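Šimko Home Scenes: gallery

Šimko is a set of simulated house interiors for people who train and test indoor mobile robots. It is made by Ultisley and sold as a download, with a licence for one lab or one company site. The pack has 34 furnished homes, and each can be loaded with the lighting, floor finishes and loose objects set by hand or picked at random.

The pictures in this gallery come from work done with the pack. No retouching has been applied, and the render settings are the defaults unless the caption says otherwise. Anti-aliasing is off by default to keep the step rate up, so expect stepped edges on long diagonals. It can be switched on in the scene file.

Doorways are where most customers start. A route that looks simple on a floor plan can be awkward from robot height, with a wall close on one side and only part of the next room in view. Every home in the pack has at least one tight turn between rooms, and the door frames are modelled with their mouldings so that depth readings near the edge are not those of a flat board. 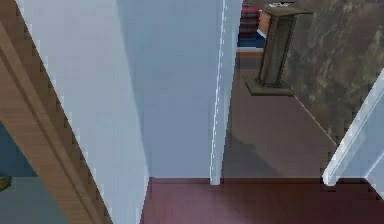 Wall and wooden door frame at close range, with a pedestal stand in the adjoining room. Default render.

Floors change from room to room in many of the homes. The change of colour at a threshold is useful for testing methods that tell floor from obstacle, as some of them treat a dark floor as a drop. Textures can be swapped by room name. Štefánia Kuruc, who built most of the interiors, has kept the room names the same across the pack, so one script will do for all of them.

Furniture and small objects are separate items with their own collision shapes. Stands, shelves and tables can be moved or removed. Small objects can be set to stay put or to fall if knocked.

What is in the download

34 homes, with floor plans
100 loose objects
149 surface textures, including wood, stone and painted wall
Start and goal points for 100 test routes
Sample scripts for loading a home and recording a run

Using the pack

The homes open in the Silla viewer, which is included. A run can be recorded as colour, depth or both. Recording both at full size is slow on an older machine, and we suggest halving the size for long runs.

Stairs are modelled but are not part of any test route. Doors are fixed open in this version. Josué Guimarães is working on hinged doors for the next one, planned for May, and it will be free to anyone who already has a licence.

Questions about licences go to Norbert Kováčik at the Zulaslow office. Please send faults in the scenes to the support address with the home number and the name of the room.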